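Evening Front Desk and Pantry Coordinator (part-time)

Devness runs a shared office on the second floor of the Tripathi building, home to small companies with large opinions about the thermostat. Our last coordinator has gone to graduate school, where she will be paid less and thanked more often. We need someone by December.

You will look after the desk from late afternoon until closing, sign for packages, reset the Wi-Fi, and tell the people in room 1011 that their booking ended a while ago. They know. You will also keep the pantry stocked, wipe down the counter, and order coffee before we run out, a skill that has so far eluded management.
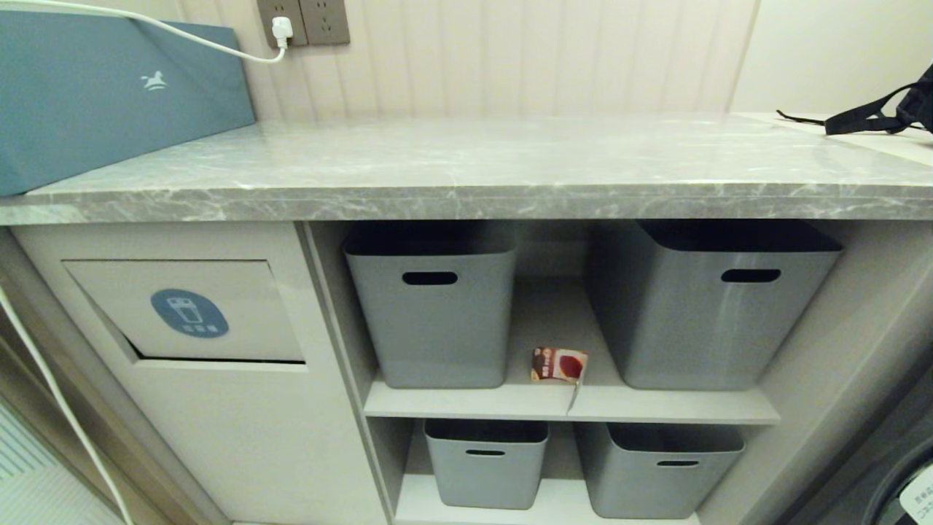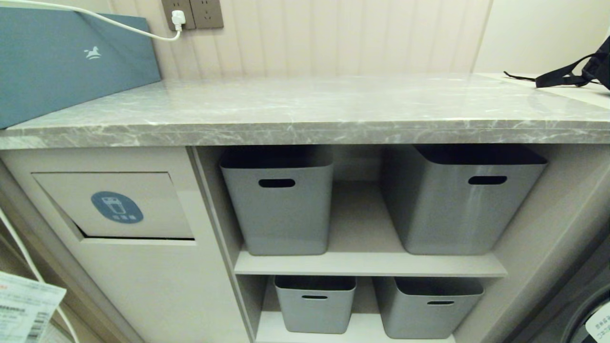 The gray counter and the cabinets under it.

What we're looking for:
Some experience with customers, patients, toddlers or similar
Comfort with a booking system called Skornex, designed by someone who had heard of calendars
Ability to lift 42 pounds, mostly printer paper
A calm phone voice, even when Jullard calls about the invoice again

What we offer:
Paid training with Yogesh Katiyar, who has covered the shift for 7 weeks and would like his evenings back
Paid time off and a transit pass
A chair that goes up and down, though it prefers down

To apply, send a resume and a short note to Harsh Khurana, office manager, through the form on our jobs page. Keep the note under 60 words. Please do not describe yourself as a ninja. We had one, and he was late a lot.

Interviews are in person, after 4 p.m.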